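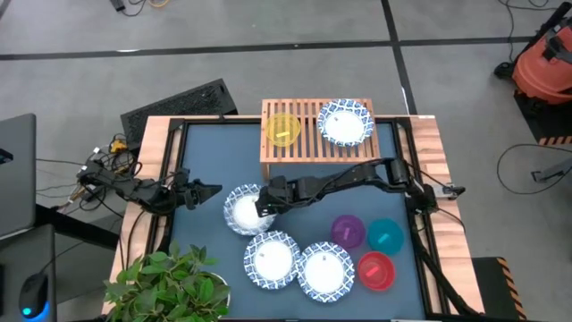 Slatted rack with the blue-rimmed plates and the coloured bowls

Posted in Kitchen & Table, June
By Afshin Moradi

I never thought I'd get this keen on a rack. I went into the Indwood shop in Illville for a bread knife, came out with no bread knife and a slatted wooden rack under my arm, and then went back the next Sunday for plates and bowls to go with it. So this is a review of all three, though the rack is the thing I really want to talk about.

The rack (Jara)

The Jara is a low raised rack made of narrow slats, an orangey brown colour, on short legs. You can dry things on it, serve from it, or leave it at the back of the table as a sort of shelf. Mine does all three in a normal day. The slats run close together with narrow gaps, and a bowl sits flat on them without rocking. I had a wire one before this and small bowls used to tip into the gaps every time I turned my back!

What I like most is how much room it gives back. Because it stands up off the surface, I can push it right to the far edge and still have the whole front of the table for laying out. It can even stick out over the back a little and stay put, though I wouldn't do that with anything heavy on it. Two pieces side by side is comfortable, a plate and a bowl, say. A plate laid flat will overhang at the back, so if you have toddlers or a cat that likes the edges of things, bring it forward a bit.

It came oiled, and I've given it one more coat in 5 weeks. Wipe it down after use and don't leave it sitting in a puddle. Mine went a bit furry on one leg after I ignored my own advice, and a rub with fine sandpaper sorted it out.

The plates (Cesar)

These are the ones with the plain white middle and the blue geometric pattern round the rim. I'd been eating off chipped grey plates for years and had forgotten that dinner can look nice before you've even started. The white centre is a good size and the pattern stays clear of the food, so a fried egg still looks like a fried egg. They look especially good on a blue table. I wasn't sure about blue on blue when I unpacked them, but the white lifts it.

They stack neatly and they're lighter than I expected. My only grumble is that the pattern is busy enough to hide a smear of gravy, and I've put one or two back in the cupboard that needed a second wash.

The bowls

Bought loose from the same shelf, no name on the box that I could find. Purple, teal, red and yellow. The yellow one is see-through enough that you can make out the slats underneath when it's on the rack, and I find that very cheering first thing in the morning. Everyone in our house picked a colour within minutes (I got teal, I wanted red) and it has ended the arguments over whose cereal is whose.

They're a friendly size for porridge, olives, chopped onion, crisps. I wouldn't serve a big soup in one. They look lovely bunched together next to the plates, and the mix of plain bright colour with the patterned rims works far better than a matching set would have done.

Would I buy them again?

The rack, yes, tomorrow, and I'm tempted by a second for the windowsill. The plates, yes, if you like a bit of pattern. The bowls were the cheapest part of the lot and get used the most — I'd say start there if you only want one thing.

I'd love to see a longer Jara, big enough for a row of plates. I asked in the shop and they said they'd pass it on, so we'll see.

Search reviews Enter a word Go

Contact | © Afshin Moradi | Back to top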